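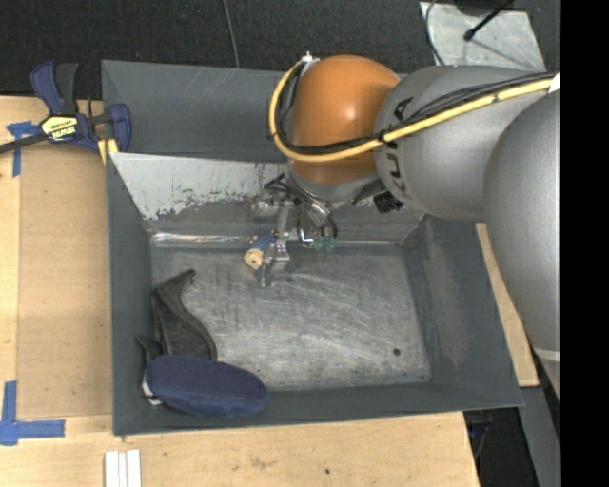 4. Fixing and checking the bin

These steps are for the Stemton cell in the Torcombe workshop. Do section 3 (mounting the arm) first. Keep the arm in manual mode until step 8.

1. Press the emergency stop and hang the tag on the pendant.

2. Set the bin on the wooden bench, square to the blue tape marks.

3. Fit a bar clamp near the rim. Tighten by hand only. Check that the bin does not slide when pushed from the front.

4. Take everything out of the bin and wipe the floor. Old scratches and scuffs can be left alone.

5. Release the stop. Jog the arm over the bin at the lowest speed.

6. Lower the gripper at each corner and stop 12 mm above the floor. Save the four points as B1 to B4.

7. Look at the yellow hose and the black cables at every point. They should hang in an easy loop and stay clear of the rim. If they pull tight, go back to 3.6 and move the tie.

8. Put two soft items in the bin and run program 11 at slow speed.

CAUTION: The wrist can trap a hand against the bin wall. Keep out of the bin whenever the stop is released.

Note: Items lying right against a wall are the hardest to grip. Limit the force to 200 on the Munro settings page before trying them.

Note: If the clamp is moved for any reason, repeat steps 5 to 7. The saved points will be wrong even if the bin looks straight.

Error 794 means a corner point is missing. See 6.2.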